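Garow group issues revised practice note for hand-held gripper recording

Wed 8 May

The Garow working group on manipulation data has published revision 2 of its practice note for recording with hand-held grippers. The note covers table preparation, checks on the gripper itself, lighting, and the handling of recordings in which no object is present. It replaces a draft circulated to member labs in January.

The document is 5 pages long and applies to sessions in which a person holds the gripper and moves it through a task while a camera mounted on the tool records. Recording from arm-mounted grippers is outside its scope, as is teleoperation. Member labs are expected to follow the note for new sessions. Existing recordings do not have to be redone, but they must be labeled with the revision they were made under, or with "none" where no written procedure was in use.

Tadeo Gallardo, who edited the text, said most of the changes came out of differences between sites that had only been noticed when recordings were pooled.

"Two labs can both write 'gripper open, table clear' in the log and mean different things," Gallardo said. "One lab means fully open against the stop. The other means wide enough for the next object. If you train on both, the opening width at the start of the episode carries information it should not carry."

The draft received 73 comments. Most dealt with wording, and the largest single group concerned the definition of an empty work surface.

Start position

Revision 2 defines the start position as fingers open against the mechanical stop, finger tips in view of the tool camera, and no object between the fingers. The tool may be held above the surface or rested lightly on it, and the log must say which. The draft had required a fixed height above the table. That requirement was removed after Kunasham, one of the recording sites, reported that operators spent more time holding the height than doing the task.

The operator holds the start position for 2 seconds before moving. The same hold applies at the end of an episode. Frames from both holds are kept in the file and are not to be trimmed by the recording software. Labs that want shorter files may trim later, in a separate copy, with the cut points written to the log.

A bare surface between the open fingers is to be logged as "empty, open." The older term "idle" is withdrawn. Reviewers at Madham had pointed out that "idle" was also used for periods when the operator had set the tool down, and that a search for one returned both.
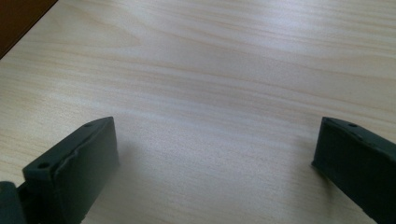

Table and surroundings

The note does not prescribe a table material. Wood, laminate, painted board, and cloth are all allowed, provided that the surface is named in the session log and stays the same for the whole session. Patterned surfaces, including visible wood grain, are acceptable. A change of surface starts a new session.

Anything beyond the table that shows in the camera view is treated as part of the setup. The draft asked operators to keep table edges out of view. Revision 2 drops this and asks instead that the edge be left where it is between episodes, so that a corner of floor or neighboring furniture does not appear in some episodes and disappear in others for reasons unrelated to the task. Where the tool moves enough to bring an edge in and out of view during the task itself, no action is needed.

Glare received a section of its own. A reflective finish can show a pale band under ordinary room lighting, and the grain inside the band may wash out. Under the new text, glare is permitted if it does not hide the object or the finger tips. Operators are told not to add a cover or a diffuser partway through a session. If glare does hide a finger tip, the episode is flagged and recorded again after the lighting has been changed, under a new session number.

Dörte Oltmanns, who reviewed the lighting section, had argued for a stricter limit based on the share of saturated pixels. The group did not adopt one. "A threshold would be easier to check automatically," she said. "The objection was that it would push people toward matte tables and flat light, and then the data no longer looks like a room." The question is listed as open in an annex — without a proposed value.
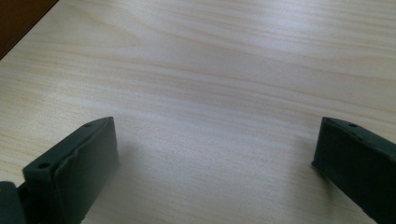 Both fingers open over bare wood, with a band of glare across the tabletop.

Checks on the gripper

Inspection of the gripper now takes place before the first episode of each session and after any drop. The operator looks at both fingers for cracks, lifted layers on printed parts, and wear at the inner faces. Screw holes in the fingers are checked for missing or backed-out fasteners. Holes that are meant to stay empty must be listed in the tool record, so that a checker at another site does not report them as faults.

Fingers are replaced as a pair. The note gives no service interval. Kamil Kopecký of Charvát, which supplies printed fingers to several of the labs, said wear depended too heavily on the objects handled for one figure to be of use. Charvát will instead ship a reference photograph of new fingers with each pair, taken from the tool camera's own viewpoint, for comparison at inspection.

Finger color is also to be recorded. Dark fingers cast soft shadows on a pale table that may be confused with contact, and the annotation section tells annotators not to mark contact from shadow alone. Where a finger is close to the surface and the view does not settle the matter, the label is "uncertain." The draft had only "contact" and "no contact," and a comparison of annotators' labels showed that most disagreements fell in this case.

Empty recordings

Episodes with no object in them are to be kept. Under the January draft they could be deleted at the operator's discretion, and at least one site did so routinely. Igor Havlíček, who maintains the group's shared file format, said deletion left gaps in the episode numbers that could not later be told apart from failed uploads. Revision 2 requires every started episode to be stored with a status of complete, aborted, or empty. Empty episodes may be excluded from training sets but remain in the archive.

The file format has been extended to hold the new status field and the surface and finger entries. Older files can be read without conversion.

Adoption

Kunasham and Madham have said they will apply the note to all new sessions. Liam Kavanagh, who coordinates recording at Madham, said the main cost would be the log sheet, which has grown to 2 sides. "The operators are already doing most of it," he said. "Writing down the surface and the finger pair is new, and the hold at the end is new. The end hold is the one people forget."

Comments on revision 2 can be sent to the editor through the group's usual form. Comments should quote the clause number and, where they concern a recording, give the session and episode numbers.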